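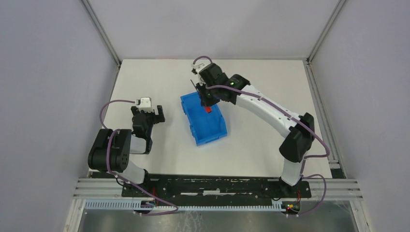 Standard sizes for small trays are long overdue
by Roy Garside
June 16, 2025
14 comments | 32 shares

Pallets have agreed sizes. So do shipping containers, paper and the pans used in commercial kitchens. The shallow plastic tray, which carries parts, seedlings, post, cutlery and tablets through most working buildings in the country, has none that anyone observes. Each maker picks an outside length, a rim profile and a wall angle, and the buyer lives with the result for as long as the moulding lasts.

The cost is easy to underrate. At the Katton stores, where I spent four years on the stock side, we held 2,931 trays from a mixture of suppliers. Trays of one make nested well. Trays of two makes, nominally the same size, nested badly or jammed. The difference was usually a matter of rim width, a millimetre or two, and it decided whether a stack of 30 stood upright or leaned. Staff sorted them by colour, which worked until Gikurport changed its blue for a slightly different blue and altered the corner radius at the same time.

There are three dimensions that matter. The first is the outside footprint at the rim, which fixes how trays sit on a shelf. The second is the draft angle of the wall, which fixes how far one drops into another. The third is the height of the stacking shoulder, where there is one. Internal depth, material, colour, drainage and label holders can be left to the maker. A standard that tried to cover those would never be finished, and would deserve not to be.

Clips and tabs need a separate word. Anything that projects past the rim should count towards the footprint. At present most catalogues leave it out, so a tray sold as fitting a 300 mm bay does not fit a 300 mm bay. The Pudden range is the only one I have used that prints the size over the tabs, and it does so in small type on the last page.

Nana Amegashie, who buys for Suksawat, has put the opposite case to me more than once. Her view is that a fixed size favours the large moulders, who can afford new tools, and that small firms earn their living from odd sizes made for odd machines. The second point is fair. Odd sizes should remain on sale — they should simply not be described as standard. On the first, mould tools wear out and are replaced in any case. A long changeover, with the new dimensions applied only when a tool is due for renewal, would add little to anyone's bill.

A draft went round a few buyers in March. It runs to four pages and gives one footprint, its half and its quarter, with a tolerance on each. I would tighten the tolerance on the quarter size, where errors add up fastest across a shelf, and otherwise leave the text alone. Buyers can start quoting it on orders before any formal body takes it up.

Share this article
14 comments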